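2026年3月17日(火) 作業ノート パワーメーター/ローラー台の突き合わせ

先週の続き。Koo(クランク式)とErka(ローラー台側)の値が合わない件。6月のPeltauヒルクライムTTまでに、どっちの数字でペースを組むか決めておきたい。

朝イチでKooの電池交換、ゼロ校正。値979。前回のメモが見つからず比較できず。次から必ずここに書くこと。
チェーン清掃、注油。タイヤは関係ないが一応空気も入れた。
Erkaはファーム更新なし。スピンダウンは暖機20分のあとに実施。暖機前にやると値が高めに出る気がする(要確認、次回)。

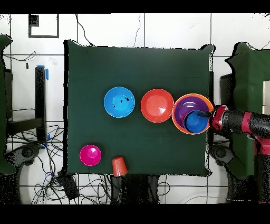 本番のほうは3段階。軽い、テンポ、閾値手前。各段のあいだは軽く回して脚を戻す。ケイデンスは固定、ギアも途中で触らない。
軽い段:ほぼ一致。線が重なってる。
テンポ:Erkaが低い。駆動ロスで説明つく範囲。
閾値手前:Erkaがもっと低い。しかも後半に差が広がる。ロスだけだとこの広がり方は変。ベルトの熱か、Koo側の温度補正か。扇風機の風がクランクに直接あたってたのも怪しい。

途中でKooが一度切断。再接続に手間取って記録が飛んだ。平均値から除外ずみ。サイコンとPCの両方でつないでたのが原因かも。次は片方だけ。

ログの時刻ずれも発見。サイコンの方が3秒進んでる。重ねるときは先に合わせること。最初これを忘れてグラフ全部やりなおし。時間のむだ。

脚の感想:最後の段の40秒加速はきつい。心拍の戻りも遅い。昨日の坂が残ってる。データとしては微妙だが機材の比較だから良しとする。

Workcombeの坂で先月やった実走ログも見直した。あっちはKooのみ。出だしで突っ込みすぎ、中盤の緩斜面で垂れて、最後だけ元気。毎回おなじ形。ローラーの数字で目標を決めて外で走るとたぶん低すぎる設定になる。なので

・外の目標はKooの値で決める
・室内メニューもKooの表示を見る、Erkaは負荷装置としてだけ使う
・ERGモードのパワーマッチは一旦オフ。追従が遅れて数字が波うつ
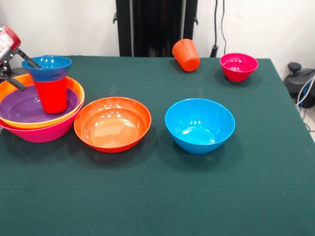

次回やること

・扇風機の向きを変えて閾値手前だけもう一度
・校正値は前と後の両方をを記録
・暖機前スピンダウンと暖機後の比較
・ペダル増し締め、左から異音。クリートかもしれない
・Workcombeの坂、出だしを抑えて1本。風が強い日はやらない
・Peltauのコース図を印刷して勾配の変わるところに印
・換えのコイン電池を買う(もう在庫なし)

追記:グラフは共有フォルダに入れた。古いほうのファイルは時刻合わせ前なので見ないで。あとで消す。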